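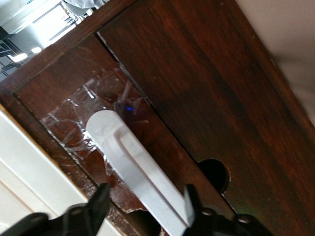
**Cabinet Repair, Stage 1 Report**
Zuleica Damasceno and Jucélia Fontes
January 2023

Our project is the dark wooden cabinet from the Clarno reading room. The aim is to put it back in use with a repair budget of 2000.

## Condition

The wood grain on the large panel still looks good and we do not plan to sand it. The smaller door panel has a patch of clear tape on it, wrinkled and peeling at the edges. The lower part of the door frame is chipped and scratched. There are two round holes, and one has a torn, lighter edge.

## Work plan

1. Warm the tape and pull it off slowly, then clean off the glue.
2. Trim the torn edge of the hole with a sharp knife.
3. Fill the chips and touch up the color. Test the stain on scrap first.
4. Leave the holes open until we know if cables will go through them.

## Costs

The filler, stain and wax from Rangel come to 1745. That leaves 255 for brushes and sandpaper. The stain needs 10 hours between coats, so we will put on one coat per day.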